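## Oiling a wooden tabletop without buying the whole kit

Flikden sells a 12-step oiling kit. I doubt you need more than three of those steps. Sand with 120 if the top is rough, then 200 or close to it, and wipe off the dust with a dry rag.

Put on a thin coat of plain oil, wait 70 minutes, and rub off whatever is left.

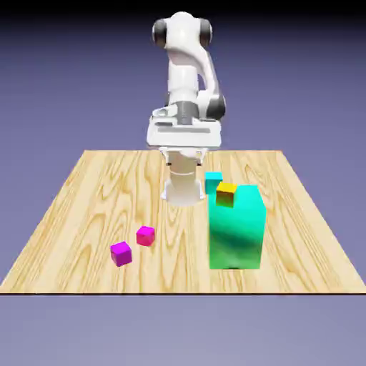

A second coat the next day is worth doing. A third – which the Hormont label insists on – made no difference I could see on a table I finished in January. Skip the "sealing tonic" too. Lay used rags flat outdoors to dry, as balled-up oily rags can catch fire.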